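**Skament** is a method for teaching robot arms from demonstrations recorded with a hand-held gripper. No arm is present during recording. A person carries the tool, does the task by hand, and a camera on the tool logs the view past the fingers. Came out of the Zetitz project; the first usable version dates from January.

## Method

Camera path is recovered from the video, then smoothed. Finger opening is read from the same footage. Both go into a policy that predicts short chunks of motion — relative to the gripper, not the room. So the table height or the base position of the arm can change without new recordings. Start and end of each clip are trimmed by hand, wich is slow.
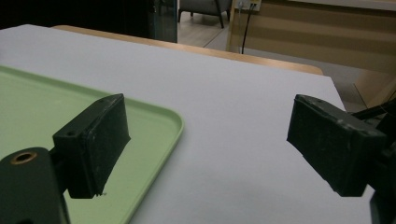 *Simard*

Typical setup is a tabletop with a tray. Fingers stay in view the whole time, and the policy uses them as a fixed reference. Backgrounds are left as they are: chairs, cabinets, cables, floor. Clips from a single room gave policies that failed when moved to another one.

## Results

The main training set has 447 demonstrations, recorded in 32 rooms. On the Hereck arm, tray placement succeeded in 68 percent of trials, over 212 trials. Most failures were late closing of the fingers. A smaller share came from lost tracking over plain white surfaces, where there is little texture to follow.

## Limitations

- No force data. Tight fits are mostly out of reach.
- Worn or scratched finger pads change the look of the reference, effect not measured seperately.
- Fast wrist turns blur the video and the clip is usualy dropped.
- Two-handed tasks not supported yet.

Last revised 2021-03-08. Section on tracking needs sources.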